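Picking a Family Wagon When Everybody Has an Opinion

June 12, 2019

We finally did it. After three months of test drives, brochures on the kitchen counter and my mother-in-law Solange circling things in red pen, we bought a car. It's a used wagon, dark green, and I love it more than a grown woman should love something with rubber floor mats!

I thought I'd write down how we got there, partly for my cousin, who starts looking this month, and partly so I can remember why we said no to the pretty one.

1. Sit in the back seat first

I know, I know, you want the steering wheel. But climb in the back and stay there for a good ten minutes, ideally with a child's car seat next to you. The first car we tried felt huge from the front, and then my knees were up by my ears before we'd left the lot in Ashby (my husband is six foot three, so you can imagine his turn).

Bring your own stroller, too. The salesman, a very patient man named Barnabás Kocsis, let me fold and unfold ours in five different trunks and never once looked at his watch. 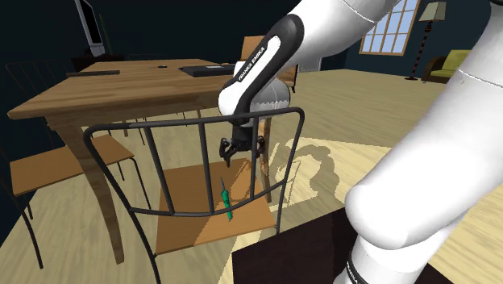 2. Add up the money that isn't on the sticker

The pretty one was $149 a month for insurance. The wagon came in at $131, and it takes regular gas. That doesn't sound like much of a gap, but we keep our cars until they fall apart — the last one made it to fifteen — so I did the math over ten years and the pretty one went back in the brochure pile. We spent part of the difference on a new set of tires and a roof rack, and we've already had the kayak up there twice.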